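Home | News | Music and Wellbeing | Reviews | Funding | Contact

Review: the Mullau group percussion kit

2021-10-09
By the Resources Desk 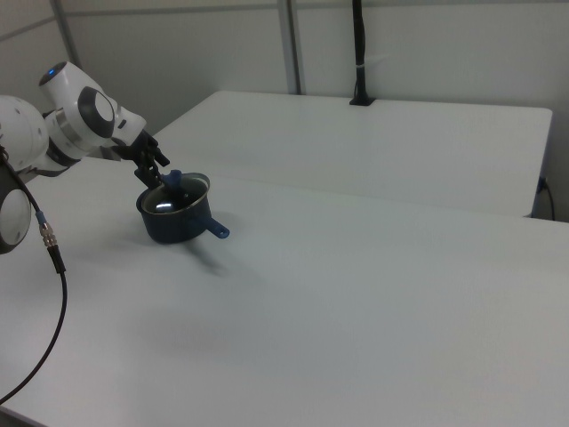 A small navy-blue saucepan with a round glass lid and a blue knob.

The Mullau kit is a set of hand percussion sold to community music groups, day centres and adult learning services. It is supplied in two large bags and is intended to equip a circle of up to 16 players, including a leader. This review is based on one full term of weekly use by a mixed-ability group at the Rendutow Arts Centre, together with shorter trials at two residential homes. The kit was bought at the usual price of £527 and the supplier had no part in the preparation of this report.

Groups of this kind have generally put their instruments together over many years, from donations, school clearances and single purchases. The results are often cheerful but uneven. Loud instruments drown out quiet ones, and members with limited grip are left with whatever is light enough to hold. The makers state that the Mullau kit was planned as a whole, with these difficulties in mind. It was on that claim that we chiefly wished to form a view.

Contents

The larger bag holds six frame drums in three sizes, two low-pitched tub drums and a pair of bongos on a short stand. The smaller bag holds shakers, claves, two agogo bells, a guiro and a set of padded beaters. A printed booklet of 148 pages is included, with session plans, rhythm charts and a short section on leading a group for the first time.

The drum shells are moulded by Plastex and the heads are synthetic. Some of our members expressed a preference for natural skins, and the difference can certainly be heard in the smallest drums, where the tone is rather thin. Against this, the synthetic heads held their pitch throughout the term, including a fortnight when the heating in the main hall was out of order. They may be wiped down between sessions with an ordinary cleaning cloth. The residential homes regarded this as essential.

The shakers and claves are made by El Fassi and are the best items in the set. The shakers have a soft, dry sound that carries without becoming tiring, and the handles are thick enough to be held comfortably by players with arthritis. Members asked for them by choice. The guiro is less successful. Its ridges are shallow and the scraper supplied is too short for an adult hand.

In use

Setting out the full kit took one leader less than ten minutes once the order of packing had been learned. The tub drums stack, as do the frame drums, and the stand for the bongos folds flat. The bags themselves are strong but heavy. The larger one should be moved by two people or on a trolley, and groups meeting on an upper floor without a lift should consider this before ordering.

The balance of sound is good. In the main hall, with every instrument in use, the quieter shakers could still be heard from the far side of the circle. In a smaller room the agogo bells were too bright, and our leader withdrew them from all but the closing piece. Players who use hearing aids found the bells uncomfortable at close range. A softer beater helped to some extent, though not enough for every member.

Straps are provided for the frame drums so that they may be rested on the lap or fixed to the arm of a wheelchair. The fastening is a simple hook and loop band. It held firmly on most chairs, but slipped on those with padded armrests – a common type in the homes we visited. A longer strap would put this right at very little cost, and we have written to the supplier to suggest it.

The booklet

The session plans are clearly written and do not assume that the leader reads music. Each begins with a greeting rhythm and ends with a quieter activity, and the timings given are realistic. The rhythm charts use large print and strong contrast. Members who had never followed a chart before were doing so by the third week, with encouragement from their neighbours.

The chapter on wellbeing is weaker. It makes broad statements on the effects of drumming on mood and sleep without saying where they come from. Many of our members report that the sessions do them good, and we have no reason to doubt them, but services that must account for their spending will need firmer evidence than this chapter supplies. The section on safeguarding runs to a single page and refers readers to their own procedures.

The pages are glued and began to work loose at the spine in May, towards the end of our term. A ring binding would be more suitable for a book that is meant to lie open on the floor.

Durability and spares

At the end of the trial all the drums were in full working order. One beater had lost its padding and one shaker had split along the seam. The supplier replaced the shaker free of charge within 3 weeks. Replacement heads may be ordered singly, but beaters are sold only in packs of 6, and smaller groups may find this wasteful. The guarantee covers the shells and stand for two years. It does not extend to heads, straps or bags.

Value

The price is considerable for a group that relies on weekly subscriptions. It compares fairly with the cost of buying similar instruments one at a time, and there is a clear benefit in having everything arrive together and packed for storage. Groups that already own a reasonable number of drums would do better to buy the hand percussion separately. The supplier confirmed that the smaller bag can be ordered on its own, although this is not made plain in the catalogue.

Recommendation

The Mullau kit is recommended for new groups and for services that run sessions at more than one site. It is recommended with reservations for use in small rooms, on account of the bells, and for groups in which most players use padded wheelchairs. The Rendutow Arts Centre has kept its set in regular use, with the guiro replaced from existing stock. Member organisations wishing to try the kit before buying may apply to the Resources Desk for a loan of up to two weeks. Carriage is payable by the borrower in both directions.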